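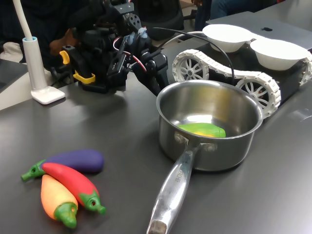

Our table at the moment: arm, pan, tracked base with the two bowls.

huvetti_lab
Posted 21 April 2024

Hello all. We are a small club and we must decide how to spend our equipment money for the next season. The total is 3000 dollars and it will not grow. The work is sorting and serving with toy vegetables, one arm and one small tracked base which carries the bowls. I have two offers on my desk. Zimden sells a complete second arm with its controller. Skitance sells only parts: servos, gripper fingers, cables and a better power supply. With the second arm almost nothing is left for spares. With the parts we stay with one arm but we can repair it many times. Which way would you go?

çınar_k
I would buy the parts. A second arm looks nice in the budget table, but it also doubles the number of servos which can burn. In our group we planned 200 dollars for spares in the first year and it was finished in April.

boxwrench
Disagree with this. If one arm is down, everyone waits. With two arms you still have one working, and in the worst case you take a servo from the other. Two arms are the spares.

huvetti_lab
Thank you both. I did not think about it in this way, boxwrench. The problem is that the Zimden arm uses different servos from ours, so I cannot exchange them. Most of our time goes to picking and moving one piece at a time, and the gripper is the part I worry about. 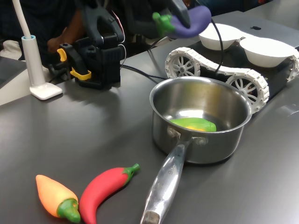
boxwrench
Different servos changes my answer a little. Then ask Zimden for the price of the arm without the controller. Many sellers do not put it on the page but they will write it in an offer if you ask.

çınar_k
And ask about shipping! We paid 315 dollars for shipping and customs on one box, and it was not in any plan. Please put a separate line for it.

huvetti_lab
I wrote to both companies. Skitance can send 4 servos and two sets of fingers now, and the rest later for the same price. Zimden did not answer yet. For the base I want to keep some money too — new tracks and a longer cable, so it can stand at the other side of the table. 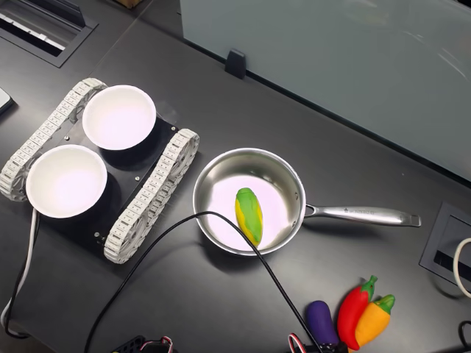 pale_otter
Before you pay for tracks, I would ask if the base must really drive in your project. If it only carries bowls, leave it as it is and put this money into the power supply.

çınar_k
I don't agree, the driving is half of the fun for new members. But the power supply should come first, yes.

huvetti_lab
Okay, power supply first, then servos and fingers. The tracks I will put on the list for autumn. If Zimden sends a price without the controller, I will write it in this thread.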